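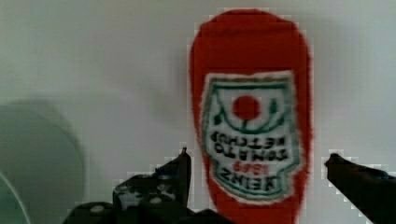
A Sunday at the Holura open house in Hestwood

March 1, 2020

We had been meaning to get to one of the Holura open houses for ages, and there was always something (last time it was the car, the time before that it was my sister's wedding shower), so when I saw that this one fell on a free weekend I put it on the calendar in ink. Hestwood is 92 miles from our front door. We left after an early breakfast and still managed to get there late, thanks to a long stop for coffee and a wrong turn at the feed store that I will take full responsibility for.

The building used to be the Thiele furniture showroom, and if you grew up anywhere near Hestwood you probably had a Thiele sofa in the den at one time or another. We did! Ours was brown plaid and scratchy on the backs of your legs. The old sign is still over the side door, and I was silly enough to get a bit misty about it in the parking lot. Inside it has all been opened up and painted, with long bright rooms, one after another.

We were met at the front desk by Arnaldo Azevedo, who was in charge of the tours and who must have said hello to half the county by the time we got to him. They had 700 people through the doors at the July open house, he told us, and they ran out of name tags before lunch. He has a lovely unhurried way of talking, and he let our group wander and fall behind and catch up again without any fuss. He also knew where the good vending machine was.

The first stop was the Bondeo room, which is named for the founder's hometown, and I could have stayed there all afternoon. It's where the kitchen things live. There are dishes of every shape and a great big assortment of play food, and the shelves along the back hallway hold 328 bins, each one with a number on it in neat black marker. My daughter, who is five, wanted to look into every single one of them, and I'm afraid she got quite a long way down the row before I could talk her out of it.
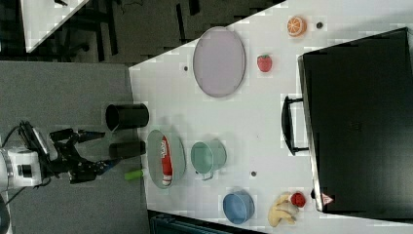

I have a weakness for dishes, as anyone who has tried to find a water glass in my cupboards can tell you. My grandmother set a mixed table all her life and I've carried on the same way, so the colors were what got me right off. The big oval tray is a soft lavender-gray that I'd put out for Easter in a heartbeat, and it looked so pretty with the pale teal mug and the blue bowl on the same white tabletop. Then you've got the play food to go with them, a strawberry with its green top and an orange slice with the segments showing, and even a piece of yellow ginger root, all knobby! I have never in my life seen a toy ginger root. My daughter wanted to know if it was a potato, and then if it was a dinosaur, and I had to explain stir-fry to her on the spot.

Her own favorite was the plush ketchup bottle, fuzzy and red all over, with TOMATO KETCHUP and HEINZ on a big white label just like you'd expect. She asked if we could have one for her bed. I said we'd see, and she has brought it up at every meal since.

After that came the long hallway with photos from the Thiele days, which I enjoyed more than my family did, and then a short talk in the back room. I'll admit we skipped the second half in favor of the cookies. They were oatmeal, still soft in the middle, and there was a pot of decent coffee and a jug of lemonade for the kids.

A few practical notes if you're thinking of going. Park on the side street, as the front lot is small and fills up early. Wear comfortable shoes, because the floors go on and on. The tour has seven stops and took us most of two hours at a child's pace. There's a restroom next to the Bondeo room and another one upstairs, but the upstairs one is a hike. Admission was free, and the next open house is in July. We've already told my sister she's coming with us.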